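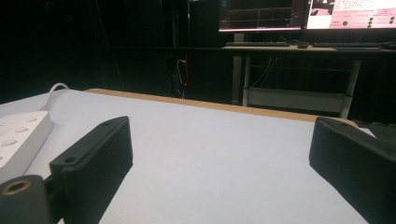

One reader of the last installment wrote in that checking a politician's claim is a waste of an evening, that both sides lie and the numbers can be made to say anything. Fair enough on the first part. I still think an evening is cheap compared with repeating something false to your brother-in-law for two years.

So, how to read a campaign mailer or a quote in a news story about a bill in Congress. I'm going to use a made-to-order mess from our own district, the Drerkham bridge money, where one side says the congressman "delivered" the funds and the other says he "voted against every dollar."

Step 1. Write the claim down word for word. Leave out the headline and the reporter's summary. "Delivered" is a slippery verb. It can mean he wrote the provision, voted for it, or sent a letter after it passed and showed up with scissors.

Step 2. Find the bill number. If the mailer doesn't give one, be suspicious. The Kairys campaign's mailer gave a bill number in type so small I needed a lamp, and it belonged to an earlier version that never got a floor vote.

Step 3. Look up the roll call on the House or Senate clerk's page. Check what the vote was on. A vote on the rule, a vote to send the bill back to committee and a vote on final passage are different animals, and ad writers treat them as one. If you find 3 votes with similar titles, read the description of each before you pick your favorite.

Step 4. Open the text and search it. The bridge bill runs 713 pages. You don't have to read them. Search for the town, the county, then the name of the grant program. In our case the town never appears. The money sits in a general fund on page 307, and the state decides who gets it. That takes most of the air out of "delivered," and a fair amount out of "every dollar" too.

Step 5. Trace the poll, if there is one. The Gevex survey quoted in both mailers had 800 respondents, and the question asked whether people favored "safe bridges." I would like to meet the people who didn't. Get the full wording and the dates, and see who paid. If the pollster won't post the questions, drop the poll from your notes.

Step 6. Go back to what you wrote in Step 1 and mark it supported, unsupported or too vague to check. Expect a lot of the third kind - that's usually how the writer wanted it.

A word on fact-check sites, including the Jinside tracker people keep sending me. Use them for their links. The colored ratings are somebody's opinion, and I give them the same weight I give the mailer. Read the roll call first, then the rating.

Don't start this on a Friday if you can help it. Clerks' offices and press secretaries go quiet until the new week, and you may need to call one of them to ask which version of the bill they mean.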